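记账第三年

从2018年开始记账，到现在算是第三个年头了。中间断过两次，一次是搬家，一次纯粹是懒。去年一整年没有断，所以这次把数字翻出来看了一遍，顺便写下来，给自己留个底。

先说工具。最早用的是手机上的记账软件，换过三个，毛病差不多：分类太细，每次付完钱要点四五下，晚上回家还得补。后来改用一个普通的电子表格，只有四列：日期、金额、用途、备注。用途也只分六类，吃饭、房租水电、交通、买东西、人情、其他。分类少了以后，反而记得住。

去年“其他”这一类一共记了51笔，翻看的时候发现有一半我已经想不起来是什么了，备注写的是“那个”“补上次”之类的话。今年打算规定自己，备注至少写清楚东西的名字。

最大的意外在吃饭这一类。我一直以为自己外卖点得不多，每周两三次，单价也不高。实际加起来，十月份一个月光外卖就花了911元。那个月加班多，晚上八点以后回家，基本不会再开火。公司楼下的Bulletti我也常去，一份面加一杯咖啡，单看不觉得贵，月底一拉总数就很明显。

十一月开始我试着周日晚上做两三个菜，分装好放冰箱，周一到周三带饭。红烧鸡腿、土豆炖牛肉放两天没什么问题，绿叶菜不行，第二天就发黄，后来改成当天早上焯一下。米饭我是冷冻的，微波炉热三分钟，口感比冷藏的好。周四周五还是在外面吃，不勉强。

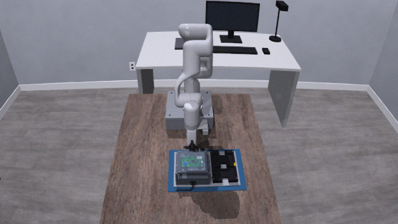 交通这一类比较稳定，没什么可省的。地铁每天来回，打车只有下雨和太晚的时候。有一阵子想买辆二手自行车，朋友Bo-ram Wi劝我先借她的骑一个礼拜再说。我骑了四天，早高峰过那座桥实在太挤，就还给她了。这笔钱没花出去，也算记账以外的收获。

买东西这一类，我去年加了一条规矩：超过800元的，先写进表格最后一页，放两个星期，到期还想要再买。写进去的有一台Condinen的空气净化器，一件羽绒服，一把椅子，还有Farías的一套锅。最后买了羽绒服和椅子。净化器放到第十天我就忘了，锅是看了看厨房的柜子，确实没地方放。这条规矩对便宜的小东西没有用，二三十块的东西我还是随手就买，收纳盒尤其多。

订阅是另一个漏洞。视频会员、音乐、云盘、一个听书软件，都是自动扣款，金额小，很容易不记。年底对着银行账单一条一条查，发现听书软件每个季度扣109元，而我上一次打开它还是春天。当天就取消了。取消的按钮藏得很深，在“我的—设置—账号—管理订阅”里面，找了好一会儿。建议每半年查一次银行和支付软件的自动扣款列表，比翻自己的账本管用。

人情这一类我不太去控制。去年有两个同学结婚，一个同事生孩子，家里长辈过生日，该出的都出了。我只是在年初先预留一笔，用不完就转进第二年。这样收到请帖的时候心里不会咯噔一下。

有人问过我，记账到底有没有省下钱。我对比了一下，2019年存下来的比2018年多一些，但中间涨过一次工资，所以很难说是哪个原因。能确定的是，月底查余额的时候不再觉得奇怪，知道钱去了哪里。

今年的表格做了一点小改动。加了第五列，记付款方式，现金、银行卡、手机支付分开，对账的时候快一点。每个月最后一天晚上花二十分钟核对，差几块钱就不追究，直接记成“误差”。以前我会为了对不上的十几块钱翻一晚上小票，很没必要。

另外还想在二月把保险单整理一下。有一份是刚工作时买的，条款已经记不清了，缴费日期也是每次收到短信才想起来。整理完了再写一篇。

表格模板有两个朋友要过，我把里面的数字删掉以后发给她们了。公式很简单，就是按月份和用途求和，自己做一个也用不了多久。

2020年1月20日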